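Desk Storage Notes: Small Two-Drawer Cabinets

Replacing loose trays with a cube cabinet: what to check before you order, and how to set one up.

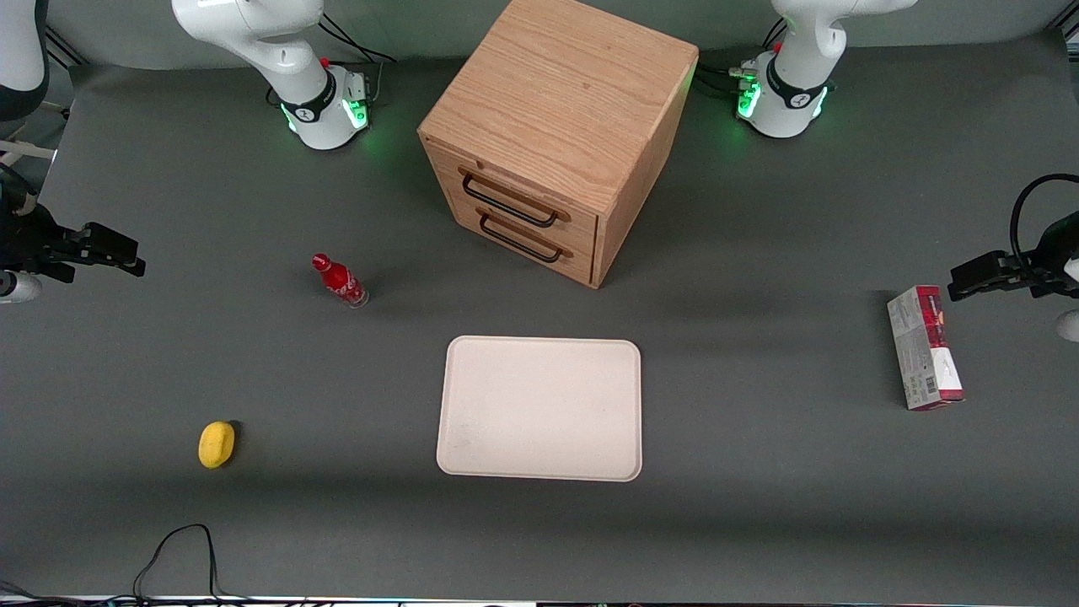
Handles and drawer fronts

The bar handle is the better choice for a small cabinet. A round knob on a light drawer gives one pulling point, and a pull that starts off center will rack the drawer against its runners. A bar lets the hand settle anywhere along its length. The black metal bars on the oak-colored cabinet are easy to find against pale wood, and there is one on each drawer.

Check how the bar is fixed. Two screws through the drawer front are normal. If the screw heads stand proud on the inside, they will catch paper and thin cable. Katalin Major in the sample room covers them with felt dots, which also stops the screws from working out. Tighten by hand. A powered driver will crush the wood under the screw head and the handle will be loose again by December.

Position on the table

Put the cabinet toward the back and keep the front of the table for work. Leave enough clear surface ahead of it for the lower drawer to open fully. The lower drawer is the one that gets blocked, usually by a tray or a drink. Anything taller than the gap under an open drawer has to live to the side.

A cabinet set at a slight angle is fine if the person using it sits off to one side. Open both drawers before deciding. On a smooth table top the whole cube will slide when a drawer sticks, so fit four rubber pads underneath, one per corner, set in slightly from the edge.

Loading

Heavy items go in the bottom drawer. With the top drawer fully out and loaded, a small cube can tip forward. Our working limit is 500 grams in the top drawer, set by Meirion Ellis after testing the Alerberg cube with both drawers open. The bottom drawer can take more, but we have not published a figure for it.

Labels, pens and small hand tools go on top. Tape, spare batteries and chargers go below. Liquids do not go in either drawer. Bottles stay on the table with the cap on, away from the drawer fronts, and should be moved before anyone shifts the cabinet.

Trays

A white rectangular tray in front of the cabinet works as a landing place for items that have not been sorted. Empty it at the end of the shift. If it is still full at 4 p.m. on most days, the drawers are wrongly divided and the layout should be looked at again. Najwa Saliba has cardboard divider templates for the Alerberg and the older Drurno cabinet. The Drurno drawers are shallower and the templates are not interchangeable.

Care of wood surfaces

Wipe along the grain with a barely damp cloth, then a dry one. Do not use the solvent wipes from the bench kits. Rings from bottles should be dealt with the same day. For marks that have set, send a note to Rigoberto Zepeda before sanding anything, as some of the cabinets are veneered and will not survive it.

Stock

The store has 40 felt dot sheets and 77 rubber pads. Pads are issued in sets of four. Replacement handles are on order from Palacios, black only. Requests go to Kenza Tazi with the cabinet type and the distance between screw holes, measured center to center.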